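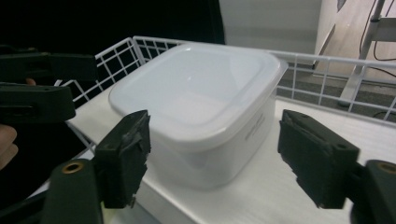 # Food storage containers: sorting, shelving and lid care

Applies to rigid plastic containers with press-on or snap lids. Glass is covered only where the procedure differs. Revised May 11, 2000.

## 1. Sorting

Empty the whole cabinet before starting. Match each body to its lid and press the lid down at all four corners, or at four points on a round one. A lid that lifts at any point within a minute is warped and goes in the discard pile.

Bodies without lids can be kept for drawers, screws or seed packets. Lids without bodies have no second use worth the space.

Discard a body if it has:

- a crack that catches a fingernail
- a sticky surface that remains after two washes
- whitened stress lines at the corners
- an odor that survives the treatment in section 4

Group the remainder by footprint first and height second. Square and round shapes do not share a stack. A square container with rounded corners wastes less shelf than a round one of the same volume, so give the squares the narrow shelf and the rounds the deep one.

## 2. Wire baskets on shelves

A wire basket on a fixed shelf works as a drawer. Measure the clear depth of the shelf and subtract 20 mm so the door closes without touching the wire. Measure clear height from the basket floor, with the lid on the tallest container.

Tapered containers stand steady on wire only if the base spans at least three wires. Smaller ones tip. Cut a piece of shelf liner to the basket floor for these, and trim it 5 mm short on each side so crumbs can be shaken out.

White containers in a white basket on a white shelf are hard to tell apart at a glance. Label the front face of the body. Lids get swapped and the label goes with them. Masking tape holds through refrigeration and peels off before washing. Laundry marker on bare plastic comes off with rubbing alcohol on most polypropylene, less well on older polyethylene.

Load the basket with the most used size at the front. Do not stack more than three high; the lower lids bow.

## 3. Checking for residue

Do this on a plain white surface under the overhead light. A sheet of paper is enough. Film and staining that are lost against a wood counter or a patterned cloth show up against white.

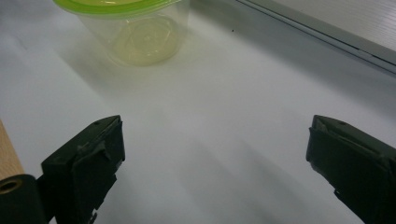 *Clear container with lime-green lid, on white.*

Colored lids throw a tint into clear walls. Take the lid off and set it well to one side before deciding a body is stained. If the tint goes with the lid, the plastic is clean.

Turn the body over and inspect the base. Molded rings and recesses hold grease longer than the walls do. A soft toothbrush reaches them.

## 4. Washing and odor

Water at 114°F is hot enough to shift fat with ordinary dish detergent and will not distort thin lids. Wash lids by hand. If a dishwasher is used, top rack only, with the heated dry switched off.

For odor:

1. Mix 70 g baking soda into one liter of warm water.
2. Submerge body and lid separately, overnight.
3. Rinse and air-dry upside down on a rack, not on a towel.
4. Repeat once. If the smell is still there, discard.

Tomato stain is cosmetic. Direct sun fades it in a few afternoons. A wipe of cooking oil before filling reduces it.

## 5. Storing empty

Nest bodies with lids off. File lids on edge in a narrow bin, largest at the back. A sealed empty container holds whatever moisture was left under the rim, and the smell follows.

Nerix and Kubo lids of the same nominal size are not interchangeable. The Kubo rim is slightly wider and will seem to fit until the container is tilted. Altus squares accept Nerix square lids in the small size only.

Repeat section 1 in September, before the freezer is filled.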